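Student Projects / Music Production / Reports

By Svenja Nägeli
March

Making a mixtape in one term: what we learned putting together "Narance"

Our project was to plan, record, mix and release a collaborative mixtape, and to write down how we did it. There were four of us. Gion Trummer produced most of the beats, Graciela Fuentealba sang and wrote, Johanna Rüegg rapped and looked after the artwork, and I did the mixing and kept the paperwork in order. Our supervisor was Marlies Bachmann, who was generous with her time and very firm about labelling session files. She was right about the files!

We chose the mixtape format over an EP. An EP felt like it wanted to be finished and polished from front to back, and we wanted room for remixes, half-songs, and one long track where everybody gets a verse. We also wanted to learn how a tape holds together when the people on it like very different things. Gion listens to slow, heavy instrumental stuff. Graciela grew up on cumbia and sings like it. Johanna wants everything faster.
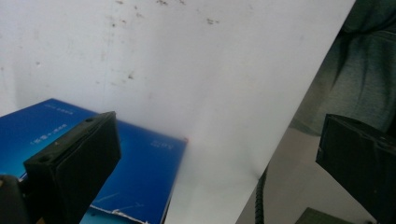 Getting the colours right for the cover took longer than any of us had planned, and it started an argument that went on for two weeks. Johanna wanted a plain cover with one strong block of colour on it. The rest of us wanted a photo of the group. What swung it for me was seeing how hard a royal blue box stands out against an off-white panel, even when the white has brownish-grey specks all over the top of it. We went with blue on a dirty white, title small in the corner, and I still love it.

Writing and recording

We set ourselves a rule that every beat had to be started by one person and finished by another. Gion would make a loop, and then Graciela might take the drums out completely and hand it back with three layers of humming. The best song on the tape, "Majali", came out of exactly that. The first version ran at 100 beats per minute and sounded like a ringtone. Graciela asked to hear it at 80, and suddenly there was space for her to sing across the bar lines. Johanna then wrote her verse in double time over the slower beat, so she got her speed after all.

"Zostov" was the opposite. It began as a finished song and we kept taking pieces away until only the bass, a clap and the two voices were left. I would have liked to keep the organ. I was outvoted, and I've included the organ version in the appendix for anyone who wants to hear what they missed.

Vocals were recorded in the small practice room with a duvet hung behind the singer. We tried a proper booth first, and it was fine, but Graciela found it hard to relax in there and her takes were stiff. The duvet room has a bit of fridge hum from the hallway. I filtered out most of it, and on "Vallon" I left it in under the intro, where it's nearly in key.

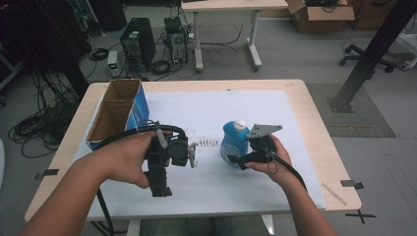

Both hands busy at the paper-covered table.

Mixing

I had never mixed more than one song at a time before this, and I didn't understand how different that is from mixing a whole tape. Each song sounded good to me alone. Played in a row, they jumped all over the place. "Zostov" was far too loud, "Vallon" seemed to come from under a blanket, and the vocals changed size every few minutes.

Marlies suggested that I pick one song as the centre and compare everything else to it. I picked "Majali". After that the work went much faster. I cut a lot of low mids near 300 hertz from Gion's pads, which had been sitting right on top of Graciela's voice, and I stopped putting reverb on everything. I also learned to check mixes on bad speakers. Johanna's phone was our test device, and if the clap on "Zostov" didn't come through on that phone, it went back to me. 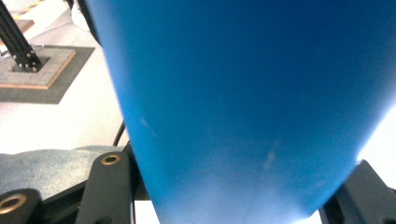
The transitions were my favourite part of the whole project. We didn't want gaps between songs, so each one either runs into the next or gets cut off by it. Some of these are simple fades. For the move from "Vallon" into the group track, Gion pitched the last chord down by hand over eight bars until it met the new key, and he practised it like an instrument for most of a Saturday. You can hear a tiny wobble halfway through. We had a cleaner take and liked this one more.

Release and feedback

We put the tape online for free and held a listening evening in the student lounge. People sat on the floor and talked through the first song, then got quieter, and the group track got a cheer. The most useful comment was that the second half felt long. We agreed, so we moved "Zostov" later in the order and trimmed the outro.

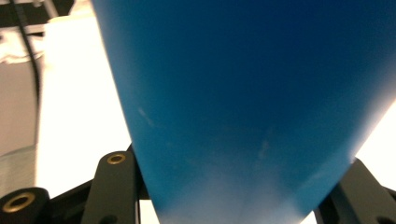
If we did it again, we would agree on credits at the beginning. With everyone finishing everyone else's beats, it was hard to say who had written what, and we had one tense afternoon over the split for "Majali". In the end we credited all four of us on every song. We would also back up vocals the same day they're recorded. We lost one of Johanna's verses to a full hard drive, and the replacement is good, but she still says the first one was better.

Gion and Graciela have already started on new material, and I've been asked to mix it. I've told them I want an organ in there somewhere.

Contact the Music Production office | © Student Projects | Back to top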